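About Skulline

Hi, I'm Ute Grube, and Skulline is my little school for people who want to make 3D things move. Cars, cranes, grumpy robots, doors that open the way doors should. We teach rigging and animation online and in our studio in Drumau, and we've been at it long enough that I've stopped apologizing for how much I love a well-named control.

How it started

I used to rig vehicles for commercials, mostly delivery vans, and every junior who joined the team asked me the same thing: why does my wheel slide? So I wrote up some notes and stuck them on a very ugly web page. People kept emailing me about them (some of them quite angry about gimbal lock, fair enough), and one March I gave in and rented a room with 3 old workstations and a projector that hummed. Our first evening class was all suspension, two hours of it, and everybody came back the next week! 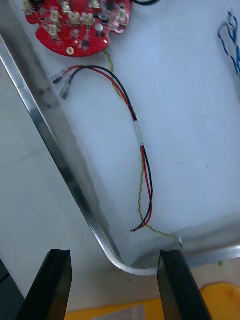 Who teaches here

Dirceu Guerra does character work and facial rigs. He'll redraw your mouth shapes on paper before he lets you touch a slider, and you'll grumble and then thank him. Krešimir Vukčević takes the scripting classes, so if you've been parenting bones by hand one at a time, please go see him. Margit Berge runs lighting and rendering, and she also answers most of the email, so be nice.

I still teach the mechanical rigging course myself: pistons, tank treads, folding landing gear, anything with a hinge. I'm not giving that one up.

How the classes work

Groups are small and you bring your own model, or borrow one of ours from the Godoy pack, our practice set of machines and props. You'll get a file that's half broken on purpose and we fix it together. Between classes you post your playblasts to the forum and one of us records comments right over them – I ramble a bit in mine, sorry.

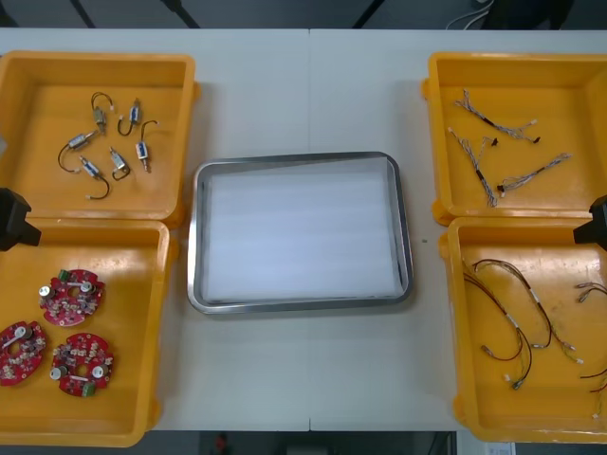 Trays on the white tabletop.

Beginners are very welcome. If you can move a box and set a key, you can start with Rigging 1. If you've already built a rig or 2 and they fall apart when the animator gets hold of them, skip ahead to Rigging 2 and bring the worst one.

Come say hello

Write to us through the contact form, or drop by the studio on an open evening and sit in on a class for free. The coffee is decent and the doorbell sticks, so push hard.

Page updated August 11, 2020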